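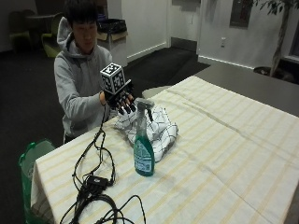

Ulisance_Bench
Nov 29, 2022
This thread concerns the care of the glove station in the Stavon cell. Tracking of the marker cube has drifted since October, and the station now requires recalibration after every 30 recordings. Under the current procedure, the operator puts on the glove, holds the hand still for 2 seconds over the trigger of the spray bottle, and then begins. The cube is mounted on the back of the glove, and the cable runs from near the wrist over the table edge and back across the tabletop. I propose that we replace the cube mount before any further work. Comments are requested by the end of the week.

longcell
I would ask that the mount be left alone for now. We replaced ours at 100 hours and the drift returned within days. The fault was cable pull at the wrist. A clip on the forearm corrected it.

Fandavmont_Ops
I do not agree with longcell. A clip limits wrist motion, and trigger work needs that motion. Our log has 269 entries for this type of glove, and most of the tracking faults were traced to worn marker faces. Please inspect the print for scuffs first.

longcell
The clip does not limit motion if slack is left below it – a hand's width is enough. I do accept the point about the print.

Ulisance_Bench
Thank you both. The marker faces will be inspected first and reprinted if needed. The clip will be tried on one shift only. The mount stays as it is until those results are posted in this thread.

Fandavmont_Ops
Agreed, except for the clip. Please record the cable position before each run.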